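Who Is Going to Type the Captions?

2018-02-04

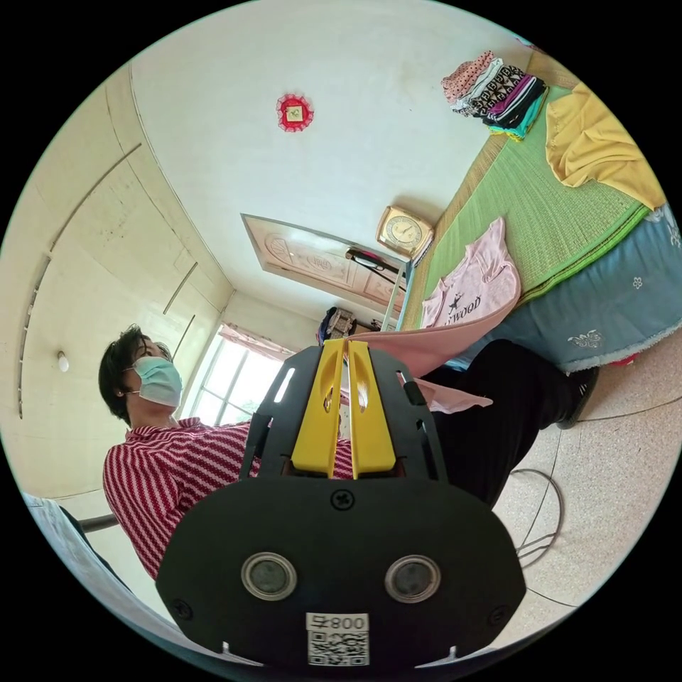
Reinaldo Lopes wrote to me after my last post to say that I was being unfair, that the Havaleck plates would crack in their drawers while people like me complained about spreadsheets, and that any scan is better than no scan. He put it more politely than that, over two long paragraphs, and he has handled more old glass than I ever will. I still think he's wrong about the last part.

For those who missed it, the local history society wants to digitize the Havaleck negatives. Havaleck was a portrait studio that also did street work, floods, weddings, the odd train wreck, whatever paid. When it closed, the plates went to a nephew's barn and then to the society, in 38 wooden boxes. Two of those boxes have a list inside the lid. The rest have nothing, or a pencil number that matches no ledger anyone has found.

The plan, as I heard it at the October meeting, is to send everything out to a company called Soria, get back a drive full of files, and put them online in a system called Useo. There were slides. One slide said "Access for All" over a picture of a sunrise, and I admit that put me in a bad mood for the rest of the evening.

My question was who is going to type the captions. The answer was that the public would. You put the pictures up, people recognize their great-aunt, they leave a comment, and the catalog fills itself in.

I've watched this happen once already. The Paucar albums went online with a comment box under each page and a nice piece in the paper. I went through the whole thing last winter, evenings mostly, with a notebook. There were comments, sure. A lot of them said "Wow." One man had written under a picture of the old creamery that it was the old mill, and another man had written back that it was the feed store, and there it stopped. The official title of that page is still "Building, unidentified." It's the creamery. There's a churn on the sign. I sent that in and got an automatic reply.

Everaldo Camargo, who ran the Paucar scanning and is a fair-minded person, told me they'd had 20 captions they were willing to trust by the end of the first year. He thought that was pretty good. Maybe it is! But nobody had put that figure on a slide at our meeting, and I think it belonged there.

Now, Reinaldo's point about cracking. Glass does break, and emulsion does lift, and I've seen a Havaleck plate with one corner gone to silver so badly that you could see your own face in it better than the bride's. I'm not arguing for leaving them in the barn. They aren't in the barn anyway. They're in a dry back room on steel shelves, standing on their long edges, and they've been fine there for 11 years. What the boxes need first is somebody to open each one, put every plate in a four-flap paper enclosure, write a number on it before the plate goes in, and copy down whatever is scratched in the margin. That costs paper, pencils and a lot of afternoons. It doesn't make a good slide.

The margins are what I worry about most. Havaleck's people wrote on the edge of the emulsion, backwards half the time, a surname or a job number. Lachlan Pringle showed me one under a loupe that said "pd. in hens." A scanning firm paid by the plate will crop to the picture, because that's what most customers want, and then you've lost the hens. I asked whether the quote covered full-edge scans. It was going to be looked into. I asked again in the parking lot and it was still going to be looked into.

I also asked about the order of the boxes. Plates that came out of one box together were probably put there together, and sometimes that's the only clue you have. If box 14 has a named wedding in it, the six unnamed plates behind it may well be the same wedding. Send the lot away, get them back sorted by size for the convenience of the machine, and that clue is gone for good. Cauã Batista says you can solve this by photographing each box before you unpack it, top down, lid beside it. Good idea. Cheap, too. It isn't in the plan.

So here's where I am. I'd vote for scanning two boxes, the two with lists, full edge, in order, and seeing what comes back — how many plates, how many names, how many of the files will even open on the library's computer. Then I'd like to see the bill. If it all looks as good as the sunrise I'll buy Reinaldo lunch and say so on this page.

Jailson Prado has asked me to stop calling it "the sunrise plan" in emails, as he made the slides. Fine. I have asked him in return for a copy of the Soria quote, with the page about cropping.

He says he'll send it when he finds it.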